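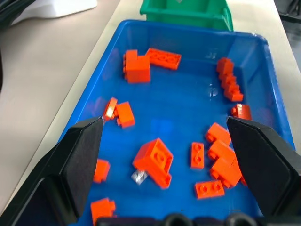

Orange bricks from the wrist camera, with the clear piece in among them.

I was the one who noticed the clear piece, and I would like that on the record, because for most of that night I was not useful.

I'd joined the Pitlow robot club in September for the worst possible reason, which was that the ceramics class was full. By spring I could do exactly two things. I could drag the arms back to their start position without getting yelled at, and I could reset the bricks. Resetting the bricks meant dumping them in the blue tray and messing them up with my hand so they landed differently every time. I took it pretty seriously! I had a whole wrist motion. Our captain said I was the best messer-upper the club had ever had, and I chose to take it as a compliment.

The Fidham meet was that Tuesday. The event we'd signed up for was simple enough to explain to my grandmother: bricks start in the blue tray, bricks end in the green one, you have 9 minutes, and once the clock starts you can't touch anything. Every orange brick is a point. Anything that isn't an orange brick and ends up in the green tray is a point off, and the judges are allowed to slip in whatever they like. Drelberg had won it the year before. Drelberg also had matching jackets, and I'm ashamed of how much time I spent thinking about the jackets.

We had no jackets. We had spent all 775 dollars of our money on one wrist camera and the cable for it, and the program that ran everything, which we called Pruvost after a brand of French mustard that used to be in the club fridge. You'd hear people say things like "Pruvost is sulking" or "don't talk to Pruvost while it's loading," and after a few weeks you said them too.

So it was late, and it was dark out, and we were running practice rounds, and Pruvost was sulking. The arms would start off fine. They'd pick up the easy bricks, the ones lying flat with lots of room around them, and then they'd both drift to the middle of the tray and just hang there. One would dip down a little and come back up. Then it would do it again. It looked like a person at a buffet who can't decide about the shrimp.

"It's the light," said our captain.

"It's the stacked ones," said the girl who wrote most of the code. "It thinks two bricks stuck together is some new kind of animal."

I said maybe it was tired. There was a silence.

They argued for a good while. Somebody moved a lamp. Somebody moved it back. I messed up the bricks, and messed them up again, and my wrist motion was getting sloppy, to be honest with you. And since I had nothing else to do, I watched the wrist picture on the screen, which I never did, because I always liked looking at the real tray better. On the screen everything was huge. The fingers came in from the two sides like big black doors, and the bricks looked like furniture somebody had left out in a swimming pool.

And right up against the big clump in the middle there was this little spark.

I thought it was glare. There was glare all over the tray, little white bits of it. But when the next round started and the arm shifted over, the other bits of glare slid around on the plastic and this one stayed where it was.

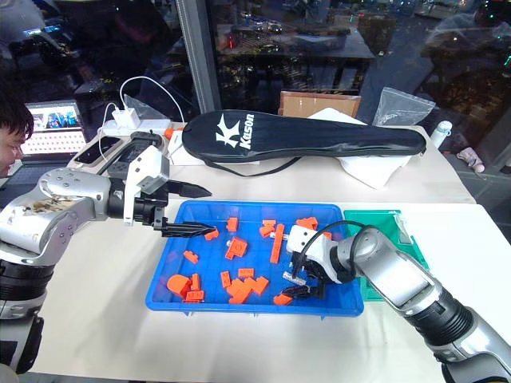
Both arms over the blue tray, late in the evening, green tray still waiting.

"There's something in there," I said.

The captain told me there were a lot of things in there, that was the point of the tray.

"No, a see-through something."

So they stopped the arms, and I reached in and felt around, and there it was. A tiny clear piece, no bigger than my pinky nail. You could lose it on a tabletop while you were staring at it. I held it up, and the girl who wrote the code made a noise like a kettle.

Here's the part I left out when I told this to my mother. I knew where it came from. I'd dumped my own bricks in with the club's back in the winter, a bag from under my bed, because I wanted a bigger pile to mess up, and I'd picked out everything that wasn't orange. Everything I could see, I mean. It was the windshield off a little race car I'd had when I was eight. We'd run 200 rounds on those bricks since then, and for who knows how many of them Pruvost had been bobbing over my windshield, trying to work out whether it counted.

I could have kept quiet. I had it in my palm and they were all so happy with me. But I told them, and the captain put her forehead down on the table and left it there for a bit.

Then the code girl said, "Wait, put it back."

"Back in?"

"The judges are going to throw in junk anyway. Put it back. Let it learn to leave it alone."

So I put it back. I tucked it next to the biggest clump, where it was hardest to see, and I gave everything one good stir around it — my best one of the night, all wrist. The captain lifted her head. Somebody said Pruvost was loading, so we all shut up.

The arms came in over the tray and hung there, and I held my breath, and the left one went down for a brick.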